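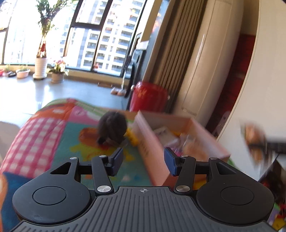

Nermina Obradović
Producer, Drurnar Pictures

Speaker notes, short film night, 5/27/18

Hi everybody, thanks for coming out! (Wait for the back row to sit down.) Torquil asked me to talk about how we cast Bindusine, and I said yes before I knew I'd be going on right before the food, so I'll keep moving.

Okay, so the movie is a night shift at a bus depot. It runs 16 minutes, it has four speaking parts, and we put out one open call with no experience needed. I figured we'd get maybe thirty tapes. We got 285! I watched every one of them at my kitchen table, and so did Thitima, our director, and we weren't allowed to compare until we'd both finished. Her rule. I hated it for a week and now I do it on everything.

(Play Ketsara's first tape. Sound up a little, she's quiet.)

So that's Ketsara Saengthong, who ended up with the lead. She drove a city bus for years and had never acted. Look at how she listens to the other reader. My notes on her say "too small?" with a question mark, and Thitima's say "her, please." We had a pretty loud phone call about it.

What I'd tell anyone doing an open call:

Ask for one page, memorized or not, who cares. Ask for a second take with a change in it. We asked people to do it again as if they were late for something, and I learned more from that than from the first take, every time.

Write back to everyone. It took me most of June last year and I got some lovely replies, plus our sound guy, who had tried out for the dispatcher.

Pay for the callback day. We budgeted $99 a person with lunch, and we fed them properly.

(If time: the story about the depot gate and the wrong key. Skip if Kamonchanok is making the face.)

Then the clip, then questions. Clip starts after the vending machine, and stop it before she gets off the bus. Thitima wants that part saved for the screening.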